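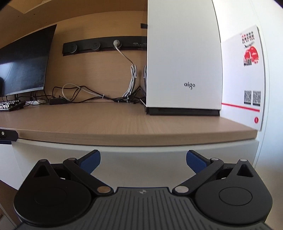 A computer tower on a light wood desk with a curved front edge.

The Computer Goes Back in the Corner

After years of laptops on the couch, some households are giving the machine its own place again

The houses on the east side of Flevthorpe were built with an odd little space off the kitchen. On the original plans it is marked "telephone." It is too shallow for a bed and too wide for a closet, and for a long time most owners kept coats in it, or a freezer. In the last few years a good many of those spaces have been cleared out and fitted with a desk.

The people who ask for the work are mostly not running a business from home. They pay bills, file taxes, print return labels, and help a child with a history paper. They did all of it on a laptop that moved between the kitchen table and the bed, and they got tired of looking for the charger.

Hashemi, a cabinet shop in Jokovside, used to do kitchens and very little else. Desks now fill the gaps between the big jobs. The shop puts the height at the standard 29 inches unless the customer asks for something different, and spends most of the first visit on depth. A desk 24 inches deep will hold a screen, a keyboard, and a plate. A desk 20 inches deep will hold the screen and the keyboard, but the screen ends up closer than many people like. In a telephone nook the difference may decide whether the chair blocks the hallway.

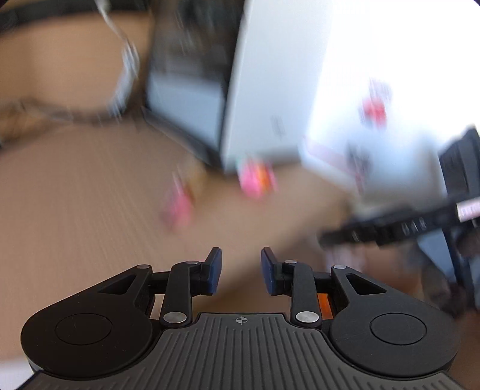

Reading time: 8 minutes

Curved fronts have become a common request. They cost more, and the shop tells customers so early. A straight edge can be cut and finished in an afternoon. A curve has to be drawn on a template, taken to the house, held against the walls, and usually brought back and changed. Old walls are rarely square, and a curve that looked even on the bench can look lopsided once it meets plaster.

People want it anyway. In a narrow passage a straight desk has a corner, and the corner is at hip height for an adult and at head height for a four-year-old. A curve also lets the desk be deep where the screen goes and shallow where people walk past. One couple in Vamley had theirs made 8 inches shallower at the door end, and they can now carry a laundry basket through without turning sideways.

The bigger argument is over what goes on the desk once it is in. The simple answer is a laptop and a lamp. But a share of these households have gone back to a full-size tower, often a secondhand one, and their reasons are practical. A tower can be opened with a screwdriver. When the storage fills up, a second drive goes in beside the first. When the fan starts to rattle, the fan gets replaced. The keyboard is separate, so a spilled drink ruins the keyboard and leaves the computer alone.

There is a cost. A tower takes up room, it makes a low noise, and it gathers dust. It needs air, too, and a nook with three walls does not give it much. The usual advice is to leave a few inches behind it and to keep it off carpet. Putting it on the desktop solves the carpet problem and uses up the part of the desk where a second person would have put a notebook.

Wiring is the part most owners wish they had thought about sooner. The old telephone spaces in Flevthorpe have one outlet, low down, often behind where the new desk will be fixed. Moving it before the desk goes in is a small job. Moving it afterward means taking the desk off the wall. An electrician will also want to know if a printer is coming, and where the router will live — two questions that tend to get answered on the day, with the drill already out.
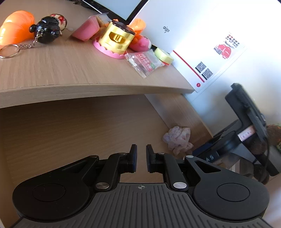 Lighting comes next. A nook has no window by definition, and the ceiling fixture in the hall ends up directly behind the person sitting down. They work in their own shadow. A strip under a shelf fixes it for very little money, provided the shelf is there. A lamp fixes it as well but takes up desk space, and in a shallow nook there is not much to spare.

Some families find that the fixed desk changes the evening. Work gets done in one spot and then it stops, since carrying a tower to the couch is not something anyone will try. Parents of younger children like being able to see the screen from the stove. Teenagers like it less. In several of the Vamley houses the compromise has been a laptop upstairs on weekends and the hall desk for schoolwork.

Not every desk lasts. A household on the south side of Jokovside had one put in, used it for a winter, and went back to the kitchen table, where the light was better and there was someone to talk to. The nook holds the mail and the dog's leash now. The owners say they don't regret it, though they would have picked a cheaper wood.

The oldest desk on the Hashemi list belongs to a retired couple in Flevthorpe, both of them past 58 when they had it built. They asked for a thick rounded edge so they could lean on it while getting up. The shop has offered the same edge to every customer since, and most of them take it.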